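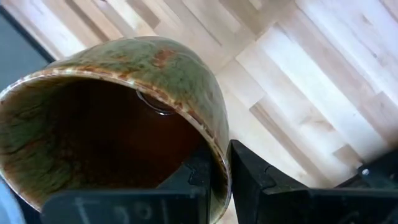 Budgeting a second two-arm table
Equipment Planning board

kilnrow
We have 2 arms on one table now and want another table like it. The arms are quoted. My trouble is the small stuff. Fingers, spare cable, mugs. What do you set aside per table?

Krawczyk_bench
Fingers first. Ours scuff and chip at the tips. I order 12 spares per table and label every one. Is yours on an extrusion frame?

kilnrow
Yes, black extrusion with a butcher-block top.
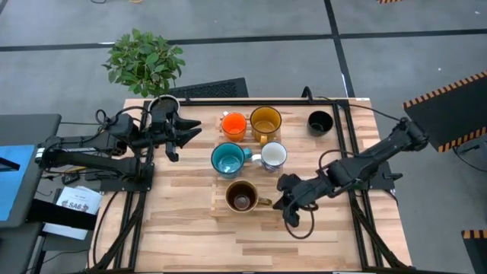 Mug layout, both arms reaching in.

padlock50
Twelve is too many. Buy four and put the money into the frame. We got ours through Jinstead and the braces were extra, which I missed on the quote.

Krawczyk_bench
Four is fine until lead times slip. We waited until July last year for one set.

padlock50
Then that's a supplier problem. Try Drernard.

tallstool
How much floor do you have? People price the table and forget the floor mats, partitions and a place for the computer.

kilnrow
One big room, shared.
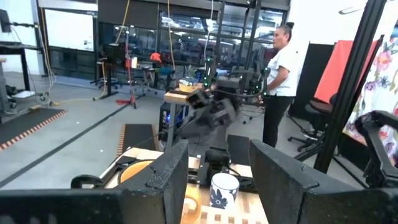 Looking across from the near table toward the windows.

tallstool
I'd put $500 down for mats and tape, then. Measure your chair space too.

padlock50
$500 is high for mats.

tallstool
Not if you want the striped edges.

kilnrow
OK, I'm putting in for eight fingers and $50 for mugs, glazed and glass both. Does anyone have a Kumonus price list newer than May 2025?

Krawczyk_bench
I do. Sending it tonight.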